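Ticket 649 - Oval plates sticking together
Opened by: Glenys Whiteley
Product: Wurik oval plate, matte black
Status: Waiting on customer
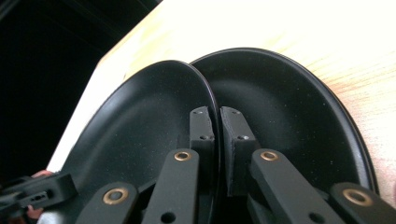 Attachment 1: two of the black ovals, rims touching

Glenys, Wed 1 August
Hello lovely people at Leladeck! I bought these for my sister's birthday lunch and I do adore the colour, but whenever I stack them a pair will jam together, and I'm terrified of chipping one (they weren't cheap, and my sister has her eye on them). I've tried wiggling, and a bit of dish soap too - no luck with the worst pair. They also seem to show every speck of dust, or is that just the finish?

Yayra Sowah, support
Hi Glenys, thanks for writing, and happy birthday to your sister! Please don't use a knife between them. Stand the stuck pair in warm water for 25 minutes, then slide one sideways with your thumbs. The speckle is part of the glaze, though dust does love a matte black plate, I'm afraid - a damp cloth will sort it.

Glenys
They're soaking now. Will report back after my cuppa!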